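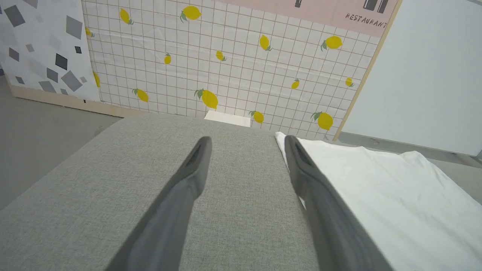
Skillix opens its doors to show robots handling laundry

2024-01-21

Visitors to the Skillix workshop got a close look at one of the harder jobs in household robotics at the weekend: dealing with clothes.

The firm held its first open day on Sunday, with 137 people booked in across the morning and afternoon. Most of the programme was given over to a two-armed robot working with garments on a large padded table, with short talks between the sessions.

Tâm Hứa, who leads the garment project, told the first group that cloth causes trouble because it has no fixed shape. A cup looks much the same each time a robot meets it, she said. A shirt dropped on a table may never land the same way twice.

"People ask us why it can't just fold the thing," she said. "First it has to work out where the sleeves are. You and I do that without thinking."

The robot's grippers each have two fingers, with a narrow slot near the tip. Small cameras at the wrists give a close view of the cloth, and a further camera looks down on the table from higher up. The views were put up on a screen so that those at the back could follow.

One of the garments was black and white. With the cloth spread loosely across the grey cover, both arms came in from the same side of the table.
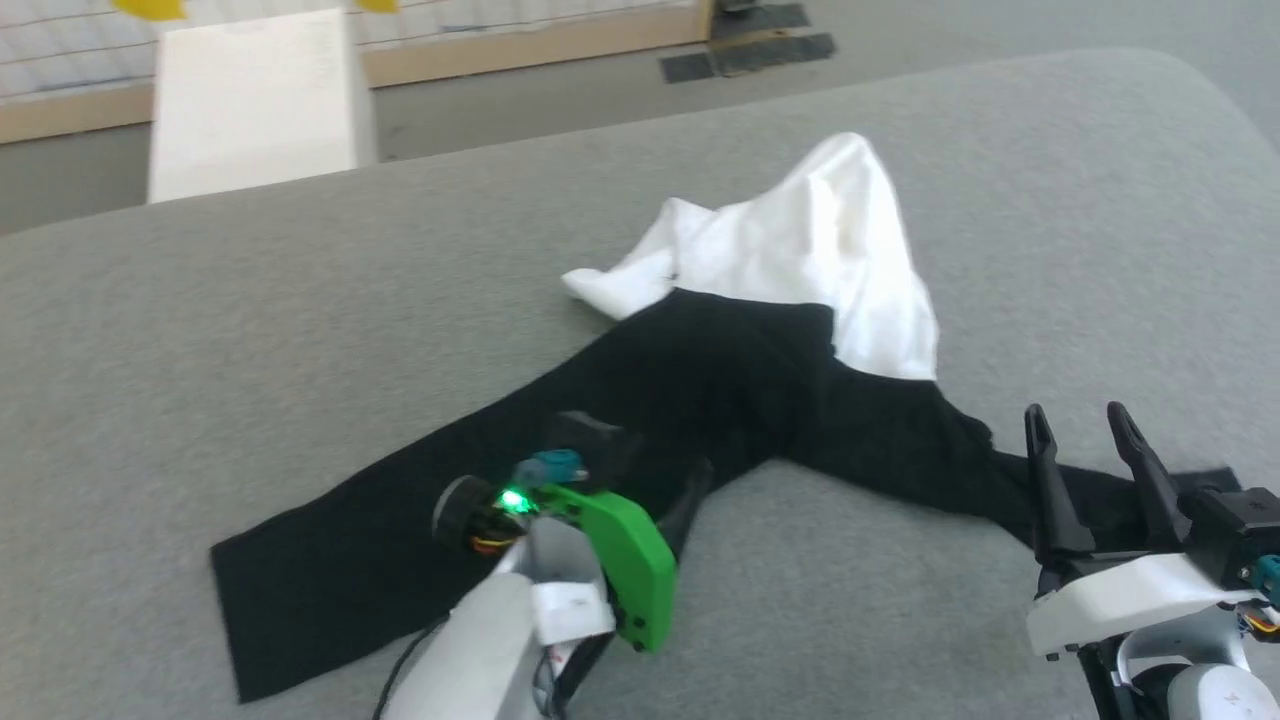
Slow work by design

Anyone hoping for speed may have been disappointed. The arms are kept to a gentle pace when guests are present, and staff stopped the sessions several times to take questions.

Hứa said the team was more interested in how the grippers approach a garment than in how quickly they finish. Thin fabric is easy to miss and thick seams are easy to pinch badly, and a poor first grip usually means starting again.

The software, called Tiêu, is trained on recordings of people guiding the arms through a task. Skillix has collected 400 such recordings since last spring, using 36 different items of clothing. Baby clothes and anything with a zip have been left until later.

The set behind the table, with its lemon wallpaper, drew a few remarks from younger visitors. Hứa said the team changes the surroundings from time to time so that the software does not come to depend on a plain white room.

Questions from the floor

Several people wanted to know when a machine of this sort might be on sale. Skillix gave no date and said it had no plans to sell directly to households. It is instead talking to Brimow, which runs a laundry service for care homes, about a trial of sorting and laying out clothes before they are folded by staff.

One visitor, a retired machinist, asked whether the trial would cost jobs. Hứa said Brimow had asked for help with the sorting tables because it struggled to fill those shifts, and that the terms would be discussed with the people who work there.

Others asked about buttons, pet hair and duvet covers. The duvet cover question got a short answer: not yet.
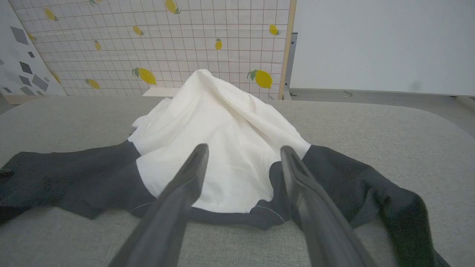
A gripper close to the white part of a dark garment at the Skillix open day.

The workshop is in Unit 305 of the Welleo building. A second open day is planned for February, with places for school groups in the morning. Entry is free but must be booked, and under-12s need to come with an adult.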